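The Patience of Hands

Teaching a robot to put away the cups

At four in the afternoon Lakshmi Kamath picks up a cup for the thirtieth time since lunch. She does not use her fingers. She holds a black gripper by its handle, presses a trigger with her first finger, and the two jaws close slowly from both sides. She lifts, turns her wrist a little, puts the cup down upright, and lets go. Then she knocks it over and begins again.

Kamath trained as a dental technician and came to Dultska two years ago. The company rents the upper floor of an old shoe warehouse in Trivetti, and it also pays eleven households in the town to let the work happen in their own rooms. Its business is to show robots how the small jobs of a house are done. The robots themselves live in another building, on the other side of the river, and Kamath has met them only twice.

"My mother thinks I am building them," she says. "I tell her no, I am only the one who shows."

There are two ways of showing at Dultska. The older one is remote control. A person sits in a chair with a pair of levers, watches a screen, and moves the arms of a real machine, which copies every movement a short moment later. Hryhorii Lytvynenko, who drove a harbour crane before this, is the best in the company at it. He can fold a shirt with the levers, although he says it makes his neck hurt and that he would never fold a shirt so badly at home. The difficulty is the delay. It is very small, but the hands notice it, and after an hour most people become careful in a way that the machine then learns too. For some months one of the arms stopped in the air before every spoon, as if it was afraid of it. The fear was Lytvynenko's.

The second way is by hand, with the gripper that Kamath uses. The person carries it from room to room and does the job with it, and a camera on the tool records what happens between the jaws. No arm is needed in the room. One can work in a kitchen, on a staircase or next to a bed, and a new operator learns it in one morning. Dultska now collects most of its material like this. The counter on the office wall stood at 3,674 recordings in December, and of these 2,838 had passed the check.

The check belongs to Gavin Kerr. He sits in a room with the curtains closed and watches the recordings at double speed, with a cup of tea that he forgets. He throws out the ones where the operator hesitated, or where a sleeve came in front of the lens, or where the object was pushed and not really held. One week he threw out 232, almost all from the same house, and he went there himself to see why. The kitchen had a window facing west. In the late hours the sun came straight on the table and every glass became a white spot.

"I wrote a very polite message about curtains," Kerr says.

Paper cups are his particular worry. A mug can be taken strongly, and a jar forgives many things, but a paper cup gives way under the jaws and afterwards it never has quite the same shape.

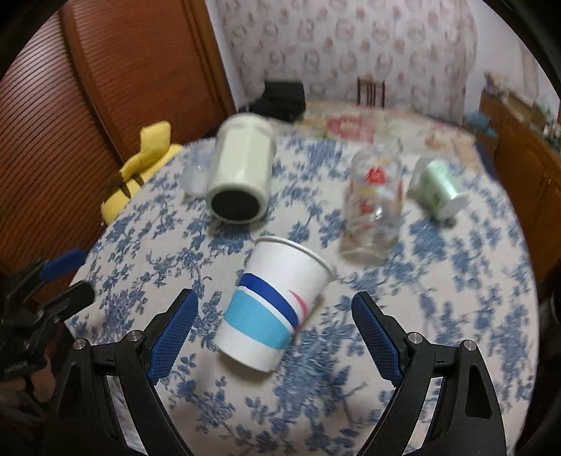
So the operators learn to come to it with the jaws open wide and to close them late. Kamath practised this for a whole evening in her own kitchen. Ermelinda Cordeiro, who is 61 and joined from a bakery in Barros, needed no practice. She had spent half her life lifting pastries that were still soft, and she closes the gripper so gently that Kerr at first believed her recordings had frozen.

Not everybody in the company is sure how far this will go. Lourenço Godinho, who started Dultska with money from the sale of his father's garage, is open about it. The newest model, which they call Tultano, can stand a fallen cup upright in most of its attempts when the table is one it knows. On a strange table it does worse, and with a patterned cloth it sometimes reaches for a flower. His answer is more houses, more tables and more cloths. Kerr would like fewer recordings, and better ones. They have had this discussion many times – usually in the corridor, usually with the door open – and the operators know both sides by heart.

Kamath stays out of it. She has twelve more to do before the family comes home and wants its table back. She shakes her wrist, waits until the small light on the handle turns green, and opens the jaws.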